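3. Collecting Demonstrations

3.1 Hardware and workspace

All demonstrations were recorded on a single six-axis arm with a parallel gripper, installed on a fixed bench at our Mutelton site. The operator sits at a second desk, facing away from the arm, and drives it with a handheld controller. Wrist position and orientation follow the operator's hand one to one, except that a scaling button on the controller slows the motion to a quarter while it is held. The gripper opens and closes in proportion to the trigger. There is no force feedback. We tried a version with vibration on contact during the pilot and dropped it, as operators told us they could not tell a light touch on the table from a finger brushing the edge of a tray.

The only live view available to the operator is the one from the wrist camera. A fixed overview camera also records, but its stream is hidden while a demonstration is in progress and is used later for labeling. We made this choice so that the person and the policy would work from the same information. If an operator can see the whole bench, he or she will reach around things that the wrist camera has not yet shown, and the learned policy then has to copy a motion for which its own input gives no cause. The cost is that driving becomes harder. New operators lose track of where the fingers are in depth, and they tend to hover over an object for several seconds before closing.

Hand guiding was kept as a second mode. In this mode the arm is put into a low-stiffness state and the operator moves it by holding the wrist housing. It is faster to learn and gives smoother paths, but the operator's hands and sleeves enter the wrist view, and the gripper has to be worked with a foot pedal. We used it for the short contact-rich parts of the task, mainly seating a case flat in a tray, and used remote control for everything else.

3.2 Task

The task is tabletop sorting of small household items. Each episode starts with two or more trays and a mixed set of objects on the bench, and the operator is given a written goal such as "cases in one tray, boxes in the other." Items not named in the goal are to be left where they are. Glassware and cutlery serve mostly as things to avoid, although a few goals name them directly.

Object positions were drawn by a small script and set by hand by whoever was not operating. The script gives a coarse grid cell and a facing for each item. It does not say how an item should lie within the cell, and we did not correct items that rolled or tipped during setup. A tumbler on its side is harder to pass than an upright one, and we wanted both in the data.

The bench walls and the overhead panel carry printed patterns. Plain backgrounds had given us policies that failed as soon as a poster or a patterned cloth came into view, so the prints were changed between blocks of episodes.

3.3 Operators

Four people drove the arm. Amna Rizvi and Aqeel Janjua had used the controller for most of the previous year. Nusrat Gilani and Sidra Ghumman had not used it before, and were given an afternoon of free practice followed by a set of scored warm-up episodes that we did not keep. Tanveer Gilani did the labeling and did not operate.

We recorded 400 episodes by remote control, of which 300 passed review. Data collection closed on 2024-05-30, and the review was finished in June. An episode was rejected if the safety stop fired, if the goal was not met, or if the operator released the controller for longer than 7 seconds with the gripper closed on an object. The last rule was added after the first week. Long pauses during a hold taught an early policy to stop in midair, and it would stay there until the episode timed out.

Hand-guided segments were reviewed separately and were joined to a remote-control episode only when the start pose matched within the tolerance of the arm's own position reading. No blending was applied at the joint.

3.4 What the wrist view shows and hides

Placing the camera at the wrist keeps the fingers in view at nearly all times, which helps with grasping, but the fingers also cover part of the bench. When the arm is low over a tray, one finger can hide the end of the object inside it. Operators dealt with this in different ways. Rizvi and Ghumman usually backed the arm off, looked, and came in again. Janjua preferred to rotate the wrist while staying low, and Nusrat Gilani did some of each, depending on how close the next item was.

These habits are visible in the recorded paths and they matter for learning. A policy trained only on the backing-off episodes learned to look first and was slow but steady. One trained only on the rotating episodes was quicker on open parts of the bench and knocked into tray rims more often. Mixing the two without any label gave a policy that sometimes began to back off and then changed its mind. Adding a single operator tag as an input removed most of this wavering. At test time we fix the tag to one value.

Figure 2 gives a view from the wrist camera with trays and objects in place. The black finger at the bottom crosses the lower part of the dark gray case in the yellow tray, so the lower end of the case has to be judged from the part that remains in sight. The glass lying near the wall is clear of the fingers. It is transparent, though, and our object detector scored poorly on transparent items throughout, so for these we relied on hand labels.
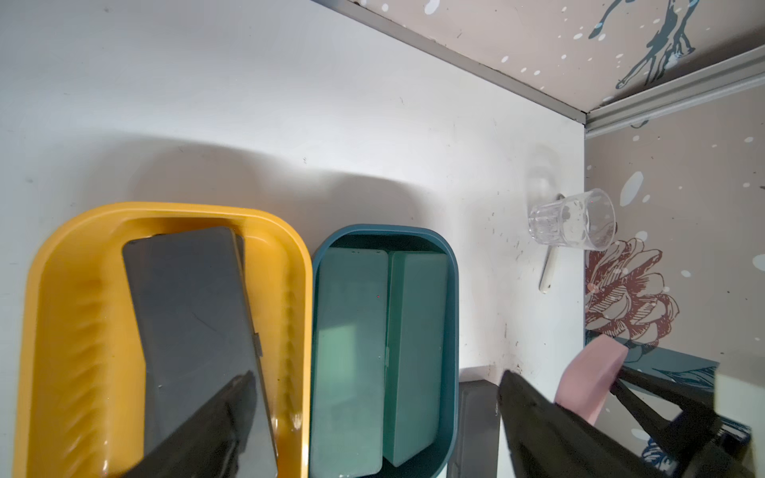 Figure 2. Wrist camera view of the sorting bench. A dark gray case lies in the yellow tray and two light green boxes stand in the teal tray. A clear tumbler and a white spoon lie farther back, toward the patterned wall.

3.5 Labeling and segmentation

Each accepted episode was cut into segments at gripper events. A closing event starts a carry segment and an opening event ends it; whatever lies between carries is marked as travel. This simple rule fails when an operator closes on nothing, opens, and tries again. Such attempts were marked by hand and kept. We had planned to remove them, but a policy trained without them had no idea what to do after a missed grasp — it carried on to the target tray with empty fingers and opened there.

Goal text was stored as written. We did not rewrite it into a fixed form, and the wording therefore varies between sessions ("tray on the left," "yellow tray," "the first tray"). Where a color word and a position word disagreed, the labeler took the color word as correct and noted the conflict.

Time stamps from the controller and the camera were aligned using a tap on the bench at the start of each episode. The alignment drifted in longer recordings, mostly because the controller buffered its messages when its battery was low. We re-aligned these at the first gripper event, where the motion of the fingers in the image gives a second reference. Episodes in which the two references could not be made to agree were left out of the training split but are included in the release, in a separate folder.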